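Roof racks are back, and other news from the workshop

Well, it's been a busy few weeks here at Landora! The big news for those of you with the older Perel wagons is that the low-profile roof rack is back in stock. I've had one on my own car since January, and it's been up to Alaoui and back more times than I can remember (twice with a canoe on top, once with a mattress I'd rather forget). I love it. The crossbars sit lower than on the last version, so there's a lot less whistle at highway speed, and my kids have stopped complaining about the noise - they've moved on to complaining about my music.

We have 3 colours this time: black, silver and a dark grey that looks great on a white car. The full kit is $569, and that includes the feet, the bars, the end caps and the key set.
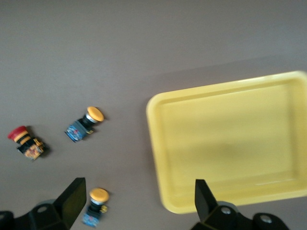 Will the new rack fit my old Grilport mounting feet?

Only if you bought the feet with the square base. The round ones sit too high, and the bars won't lock down properly. Send me a photo of yours before you order and I'll have a look.

One more thing - please check your bolts after the first 600 kilometres. Mine needed a quarter turn on the driver's side, and then they stayed put. The torque settings are on the last page of the booklet, in very small print (sorry, we're making it bigger next time!).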